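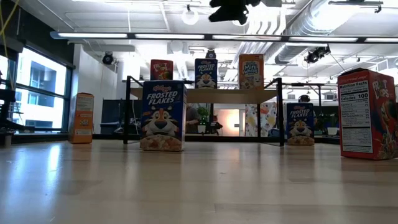

Sivero Scholarships Awarded to Building Services Students at Marnach College

Sivero, the building services and civil engineering contractor, has confirmed the names of the students who will receive its technical scholarships for the coming academic year. The awards were presented at Marnach College on 16 Aug 2025, at a short ceremony attended by students, their families, teaching staff and representatives of the company.

The scholarships are open to students who are enrolled on a full-time or day-release course in building services, civil engineering or quantity surveying, and who have completed at least one year of study. Applicants were asked to submit a written account of a piece of work they had carried out on site or in the college workshops, together with a reference from a tutor or employer. A total of 65 applications were received by the closing date in April.

Following an initial review by college staff, shortlisted candidates were invited to interview at the company's head office. Each interview lasted 35 minutes and included a discussion of a set of drawings supplied to the candidate beforehand. The panel awarded four scholarships this year, one more than in the previous round.

Speaking at the presentation, Jordan Mottram, Head of Training at Sivero, said:

"The standard of the written submissions was high and the panel had some difficult decisions to make. We were particularly pleased to read applications in which students described a problem they had met on site and set out plainly how they had dealt with it. In several cases the first attempt had not gone well, and the candidate was willing to say so. That is a quality we look for when we recruit, and I would encourage future applicants to write in the same way.

"I would like to congratulate all four recipients and to thank the college for the care it took in supporting everyone who applied."

The Scholarships

Each scholarship covers course fees for one academic year, the cost of required textbooks and an allowance towards travel and protective equipment. Recipients are also offered a paid summer placement with one of the company's site teams. The placement is not a condition of the award, and students who are already employed by another contractor may accept the scholarship without taking it up.

Two of this year's awards have gone to students on the building services course. Their submissions dealt with the commissioning of a heating system in a primary school extension and with the layout of pipework in a plant room where the available space had been reduced after the original design was agreed. The panel noted that both made good use of sketches and that the calculations were set out clearly.

The third award was made to a civil engineering student for an account of drainage works on a small housing site. The submission described the setting out of a run of surface water drains, an error in one of the levels and the steps taken to correct it before the trench was backfilled. The fourth went to a student of quantity surveying, who had prepared a comparison of measured and estimated quantities for the groundworks on the same type of development.

All four recipients will begin or resume their studies at Marnach College in the autumn. Each will be assigned a mentor from within the company, who will meet them once a term and be available to answer questions by telephone or email between meetings. Mentors are drawn from staff who have completed the company's own training programme within the past ten years, and are given time within the working week for this purpose.

The Nic Aodha Prize

The ceremony also included the presentation of the Nic Aodha Prize, which is given each year to the apprentice who has made the greatest progress in the practical workshops. The prize is decided by the college's workshop instructors and is separate from the scholarship scheme. It takes the form of a set of hand tools and a framed certificate.

This year's prize was awarded to a second-year apprentice plumber. In their citation the instructors referred to the care shown in preparing and finishing joints, a consistent record of attendance and the help given to first-year apprentices during the spring term.

The college has recorded the names of all previous winners on a board in the workshop corridor, and this year's name will be added before the start of term.

Progress at Perico Yard

Guests were given an update on the new training building at Perico Yard, where Sivero is the main contractor. The building will provide two large workshops, four classrooms, a materials store and an outdoor area for groundworks training. When complete, it will have places for 60 apprentices at any one time and will allow the college to bring together courses that are at present taught on three separate sites.

Groundworks and foundations have been completed and the steel frame is in place. Work on the roof covering is well advanced, and the external walls will follow once the building is watertight at the upper level. The internal layout was revised at an early stage at the request of teaching staff, who asked for wider doors between the materials store and the main workshop and for a raised viewing area from which a full class can follow a demonstration.

Apprentices from the college have been employed on the project from the outset. They have worked under supervision on setting out, drainage, temporary works and the installation of underground services, and have together recorded 347 days on site to date. Time spent on the project counts towards the practical element of their qualifications, and each apprentice keeps a log that is checked and signed by the site manager at the end of every week.

The site is reached from the eastern side of the yard only. Deliveries are restricted to the middle of the day in order to keep the access road clear when neighbouring businesses open and close. The company has written to those businesses to advise them of the programme for the coming months, including a short period during which the footpath along the northern boundary will be diverted while a new water main is connected. Signs will be in place before the diversion begins, and a level route suitable for wheelchairs and pushchairs will be kept open throughout.

A spokesperson for Marnach College said:

"The college is grateful to Sivero for its continued support of our students. The scholarships make a practical difference to those who receive them, in particular to students who travel a long distance or who have returned to education after a period in work. We are also pleased with the progress at Perico Yard and with the opportunities it has given to our apprentices, a number of whom will be taught in the building they have helped to construct.

"We ask students who will be moving to the new workshops to read the information sent to them before the start of term. Courses will continue at the existing sites until the building has been handed over, and no student will be asked to change site in the middle of a unit."

Applying for Next Year's Awards

Details of the next round of scholarships will be published by the college during the autumn term. The closing date will again fall in April, and interviews will be held before the end of the summer term. The eligibility rules will remain the same, except that students on the site supervision course will be able to apply for the first time.

Students who were unsuccessful this year may apply again provided that they remain enrolled on an eligible course. Written feedback is available on request from the college's student services office. Requests should state the applicant's full name and course, and will be answered within three weeks.

Employers who wish to nominate an apprentice on day release should speak to the relevant course tutor in the first instance. A nomination does not replace the student's own application, but may be submitted in place of the tutor's reference.

Applicants are reminded that written submissions must be their own work and must not include confidential information belonging to an employer or client. Drawings and photographs may be included where the owner has given permission in writing. Submissions should be no longer than six pages, including any drawings.

Enquiries about summer placements, site visits or the mentoring arrangements should be addressed to the Training Department at Sivero. Enquiries about courses and enrolment should be made directly to Marnach College.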